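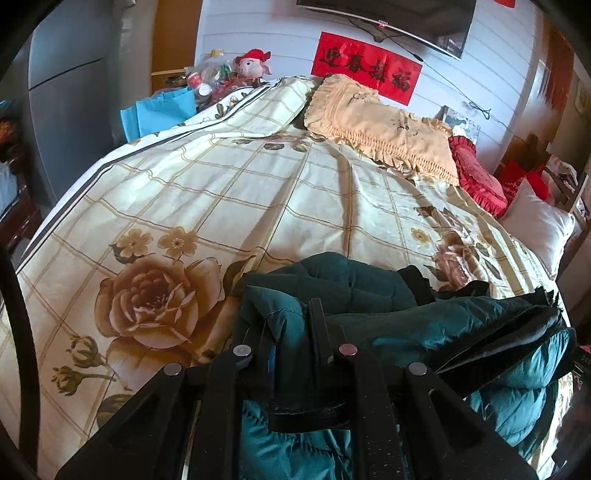 玫瑰印花被,深青色外套

放学交接那摊事 讲稿(自己看的,别投出去)

开场。先等门口那几位坐下。话筒试一下,上次后排听不见。

大家好,我在Clokenmont管放学这一段,管到现在四年。讲的题目印在单子上是"接送授权与放学交接流程优化",太长,我自己叫它"谁把孩子领走"。下面都用这个叫法。

先说我不讲什么。不讲校车路线,校车是Jimham那边承包的,他们有人在场,问题问他们。不讲门禁硬件。也不讲早上入校,早上是另一摊,早上乱归乱,孩子是往里走的,往里走丢不了。讲的就是下午,铃响以后到最后一个孩子离开,这一段。

(喝水)

从一个下午讲起。十月,下雨,三点多。低年级门口,伞,全是伞,看不见脸。老师手里一张纸,纸湿了。来了一位女士,说接某某,说是姑姑。孩子认得她,跑过去就抱。老师看孩子高兴,放了。十分钟后爸爸来了,孩子呢。

停一下。让他们想。

没出事。真是姑姑,妈妈叫来的,爸爸不知道,两人没通气。爸爸在门口站着打电话,脸都白了,打通以后又气又松一口气。那位老师晚上给我写了很长一封信,说她一晚上没睡。她带班带得很好,我不想让人觉得是她的错。我们的流程给她的东西就是一张湿纸。

纸上写什么呢。写"可接人:爸 妈 外婆"。没有姓名,没有电话,没有照片,开学时候填的,外婆那时候还跟他们住,后来搬走了。没人改。为什么没人改,因为改一次要填一张表,表要交到前台,前台转班主任,班主任手抄到那张纸上。抄的那一步经常断。

所以我们先做的事很土:把那张纸拿过来看。全校的都拿过来。将近300个孩子,每个孩子一行。我跟Montserrat Valcárcel两个人,她管前台,在会议室看了两个下午。看的时候不评价,只标记。没写全名的标黄。电话打不通的标红。两个家长填得不一样的,标蓝。

蓝的那批最难。这里慢一点讲。

两个家长填得不一样,很多时候就是粗心,一个写了外公一个忘了写。可也有别的情况。有的家里正在分开。有的有法院文件,文件在办公室柜子里,班主任不知道有这文件。有的口头说过"别让他爸来接",说给了去年的老师,去年的老师转走了。这种话停在一个人脑子里,人一走就没了。

我的看法,可能有人不同意:学校不去判断谁对谁错。学校手里有什么文件按什么文件办。没有文件,两位监护人都有权接,哪怕其中一位打电话来哭。这个话对家长说出口很难听,要提前说,开学就说,写在信里。等到门口再说,门口就吵起来了。

Montserrat在信里加了一句,我觉得好,念给大家:"如果您家里的安排有变化,请告诉我们变化本身,不必告诉我们原因。"这句加上以后,来改的人明显多了。家长怕的是要解释。不用解释,就来改了。

(翻页。这页字多,别念。挑着讲。)

讲名单。现在的名单长什么样。

每个孩子一页,监护人在上,授权接送人在下,两块分开,中间空一行。以前混在一起,新来的老师分不清谁能改名单谁只能接人。外婆能接,外婆不能加人。这个要分开。有一回外婆在门口跟老师说,明天我邻居来接,老师记下了。老师是好心。可外婆没有这个权。要监护人自己说。

授权人要写全名,跟证件一样的名字。别写"小王阿姨"。我们真有一页写着"小王阿姨",后来发现那个孩子有两个小王阿姨。

(这里一般会笑,等一下再往下)

照片要不要。我们吵过。有人觉得照片最直接,有人觉得存那么多成年人的照片麻烦,保管是个责任。最后定的:照片自愿,没照片就看证件,第一次来必须看,来熟了也要能说出孩子全名和班级。熟人是最容易放松的地方。天天来的爷爷,有一天监护人把他从名单上拿掉了,他不知道,照样来,老师也不知道,照样放。所以名单变动当天必须到老师手上,当天,午饭之前到。午饭之后来的变动走另外一条路,后面说。

系统。讲系统的时候别讲太久,上次讲着讲着变成推销。

我们用Flalier,就是登记和签出。用之前用的表格。我要说的是,换系统之前先把流程理顺,不然就是把湿纸搬到屏幕上。我们一开始就犯了这个错。头一个月,系统里的数据是直接从旧名单导进去的,黄的红的蓝的全导进去了,屏幕上看着很整齐,整齐得让人放心,其实错的一个没少。后来停下来,退回去,一户一户确认。Rok Petkov带着做的,他是教务那边的,平时管排课,脾气好,耐得住打电话。

确认的办法:发一张单子回家,上面印着我们现在有的信息,请家长改错、签字、交回来。空白表不行。空白表家长就凭印象写,写得比我们原来的还少。印好的让他改,他一看"咦这个电话早不用了",就改了。

交回来的速度,头几天快,后来慢,最后剩下22户。这22户怎么办。发短信,没用。再发,没用。Rok的办法是在放学门口等,拿着夹板,人来接孩子的时候当面签。有几户是从来不进校门的,孩子坐校车,那就打电话,约一个他们方便的时间。有一户爸爸上夜班,白天电话永远不接,Rok早上七点不到打过去,人刚下班,接了,讲了不到五分钟,全改好了。

我想说的是,最后那一批才是要紧的。容易联系的家庭,出了事也容易联系。联系不上的那些,真到门口有问题的时候,老师手里什么也没有。

翻页。

门口站位。这个拿白板画,别忘了带笔。

以前是老师带队出来,家长围上去,围成一团。现在门口地上画了线,家长在线外,孩子在线里坐着等,坐在台阶上也行,下雨就在走廊里。叫名字,孩子站起来,老师看人,看名单,签出,放。一次一个。家长一开始抱怨慢。头一周确实慢,门口排到拐角那家面包店了,面包店老板倒挺高兴。第二周快了,因为大家知道怎么站了。

叫名字谁来叫。别让带班老师又叫又签又看人。两个人一组,一个看人,一个签。人手不够就错开放学,低年级先走,高年级晚几分钟。错开这件事牵涉到有两个孩子的家庭,大的小的不同时间,家长要在风里站着。我们让大的提前到小的那个门口等,一起走。这个要名单上有标记,不然大孩子的老师在另一头找人。

兄弟姐妹能不能接。大的几岁可以接小的。各地规定不一样,我不给答案,回去查自己那边的。我们的做法是监护人书面同意,并且大孩子得是我们认得的,外校的哥哥来接,按普通授权人走,还要看年纪。

自己走路回家的。高年级有一批。也要写同意,也要签出。有人问,自己走了还签什么。签的是时间。家长四点打电话来问孩子怎么还没到家,你能告诉他几点几分出的门,这个差别很大。

(看一眼时间。如果过半了,下面社团那段跳过。)

社团。放学后有社团的孩子,是另外一个漏洞。下课铃响,孩子从班主任手里到社团老师手里,这中间没人签。班主任以为去了社团,社团老师以为今天请假了。孩子在哪呢,孩子在图书馆看漫画。我们碰到过,找了二十来分钟,这个时间我在说一遍,二十来分钟,对着一个家长的脸,很长。

现在社团老师开始前点名,名单上有没到的,先跟班主任核一下再开始上课,哪怕耽误几分钟。社团老师很多是外面请的,不认识孩子。所以社团老师进校第一天,先学这个,再给教室钥匙。外请老师的合同里写了。

午饭之后的变动。现在讲。

家长一点半打电话,说今天堵车,换人接。这种每天都有。规则:打电话的必须是监护人,前台用我们登记的号码回拨过去。注意是回拨。打进来的电话谁都可以说自己是妈妈。回拨,接通,确认,记下新接的人全名,让那个人带证件。前台写一张条,亲手送到班上,班上老师签收。系统里也改,可条子照送。两条路都走。有人说重复,我承认重复,铃响前那半小时老师不看屏幕的,她在找水壶找帽子。

邮件不算。短信不算。孩子自己来说"我妈说今天去同学家",不算。孩子会哭,会说你打电话问啊,那就打。打不通,按原来的安排。

这里有家长会很不高兴。Montserrat被骂过,电话里骂的,说我是他妈妈我说话你都不信。她的回答我让前台都背下来了:"我信,所以请您等我打回去,一分钟。"就这么一句,别多解释。语气平。多解释就像在争。

截止时间。两点半以后的变动原则上不接,紧急除外。什么叫紧急,前台判断,判断不了找我,找不到我找Rok。这个顺序贴在前台电话旁边。

翻页。到了最不想讲又必须讲的。

来接的人不在名单上怎么办。步骤很简单:孩子不放,人请到前台,老师继续放别的孩子。别在门口辩。门口有别的家长看着,对方下不来台,越说越大声。到了前台,坐下,倒杯水,打电话给监护人。联系上了,确认了,看证件,放。联系不上,等。等到什么时候,等到联系上为止。孩子留在校内,有大人陪着。

来的人状态不对的。喝了酒的,站不稳的。名单上有他也不行。这个老师最怕,因为得罪人。我跟老师讲,你不用下结论说他喝了酒,你只要说"请您到前台坐一下",剩下的归前台和我。前台打另一位监护人。对方要走要抢孩子要开车,报警,不犹豫。这种话平时说一遍,演一遍。我们演过,Rok演那个爸爸,演得有点过头,大家笑得不行,不过笑完都记住了站位。

演练。一学期演一次,挑一个普通下午,提前只告诉当班的几个人。让一个老师们不认识的人来接孩子,看流程走不走得通。当然不用真孩子,真孩子不参加。头一次演,那人走到线里边才被拦。第二次在线外就拦了。

没人来接的。铃响后过了时间还没人,先打监护人,再打紧急联系人,记录几点打的,谁接的没接。孩子呢,别让他坐在办公室门口的椅子上看着每个人走过去。有个孩子后来跟我说他最讨厌那把椅子。我们把椅子搬走了。现在去图书角,有个大人跟他一块儿干点事,理书,削铅笔,什么都行。别当着孩子打电话抱怨家长。隔着门也听得见的。

老是晚的家庭,单独谈。谈的时候先问,别先说规定。有一家谈下来,是妈妈换了班,下班就比放学晚,她不好意思说,天天跑着来。后来加了一个授权人,同班同学的妈妈,就解决了。也有谈了没用的。有。我不装。

(讲到这看看底下,困的话提前进问答)

Lockyer那边的情况。他们是我们的另一个校区,门在大路上,没有台阶没有走廊,画线也没地方画。照搬我们的站位搬不过去。他们改成孩子在教室里等,家长在礼堂,叫一个出来一个,用对讲机。下雨天比我们强。缺点是礼堂得空出来,排练只好挪走,音乐老师意见很大。所以站位要看自己的地方,名单和回拨这两样可以照抄。

校车上的交接,说一句。孩子上了Jimham的车,到站谁接,名单要跟学校的是同一份。以前他们自己有一份,学校有一份,改了这边忘了那边。现在每天中午学校给他们一份新的,旧的收回销毁,司机旁边的跟车老师拿着。纸的,因为有一段路没信号。又回到纸了,对,塑料套套上,不湿了。

个人信息。有人一定会问,先讲掉。名单不带回家。不拍照发群里。群里问"今天谁接某某"这种话也不要。放学后交回前台,锁。学期结束,离校孩子的那几页处理掉,按规定的年限,该留的留。法院文件单独放,班主任只知道结果,"可接/不可接",不看内容。这个要尊重人家。

培训。新老师入职第一周,跟一次放学,站在旁边看,第二次两人一组,之后才单独签。代课老师不签出,代课老师看孩子,签出由隔壁班老师或者前台来。这条是吃过亏的,细节不讲了。

实习生也一样。

家长那边的培训就是那封信,加开学家长会上讲五分钟。别讲多。讲三样:谁能接,怎么改,几点之前改。家长会上演一遍门口怎么站,家长当孩子,坐台阶上,效果意外地好,他们才知道从孩子那个高度看过去全是腿。

多语言。我们有不少家庭不看中文信。信翻译了,门口的牌子也翻了,牌子上画图。打电话碰到语言不通,别让孩子当翻译,尤其是换人接这种事。找会讲的同事,前台有一张谁会讲什么的单子。没有合适的人就约下一个时间,先按原来的安排走。

钱。有人要问花了多少。系统的费用我不方便报,问他们自己。其他的就是漆、牌子、对讲机、塑料套。花得最多的是人的时间,打电话的时间。校长要同意给这个时间,不给,前面说的都做不起来。我们是停了一次例会换出来的。例会停了也没人想它。

做得不好的地方。

一个是高年级。大孩子不配合签出,觉得丢人,从侧门溜。侧门现在有人,但是有人的那天不溜,没人的那天溜。还没想出好办法。学生会说让他们自己管,试了一阵,签是签了,互相代签。

再一个,名单更新过了期中就松。开学的时候大家认真,到了后半学期又开始有打不通的号码。现在打算每次开家长会顺手核一遍,把那张印好的单子放在座位上。刚开始做,效果不知道。

还有就是老师累。门口这件事一天不能松,可是老师到那个点已经站了一天。轮换表排过好几版,没有一版大家都满意。Rok现在手里这版是带班老师隔天站门口,不站的那天管教室里等的孩子。先这么用着。

那位写长信的老师,后来是她在带新人。她带新人的时候讲那个下雨天,讲得比我好,本来想请她来,她今天有课。

问答。可能被问到的,先备几句:

问小学校没有前台怎么办。答:定一个人,定一部电话,就行。回拨不能省。

问家长不肯给证件看。答:登记时就说明,第一次来看一次,看完不复印不留底。还是不肯,监护人自己来接。

问监护人之间互相要求删对方。答:一方不能删另一方,凭文件。态度客气,别站队,记录下来,告诉我。

问托管机构一个人接一堆孩子。答:机构出人员名单,监护人逐个授权到机构,来的人要在机构名单上,带机构的证和自己的证。机构换人要提前说,当天换的走回拨,一家一家打。他们嫌烦,那就提前说。

问孩子不愿意跟来的人走。答:这个要听。人在名单上也要停一下,请到前台,找孩子熟悉的老师单独问两句。有时候就是想再玩会儿,有时候别的原因。涉及保护的,转负责的同事,按学校那套报告程序,老师不要自己去问到底。

问能不能把表格发给大家。答:可以,空白的那份,找Montserrat要,她邮箱写在单子背面。带我们学校名字的那行自己换掉。

超时的话直接停在侧门那一段,剩下的茶歇再说。笔还给前台。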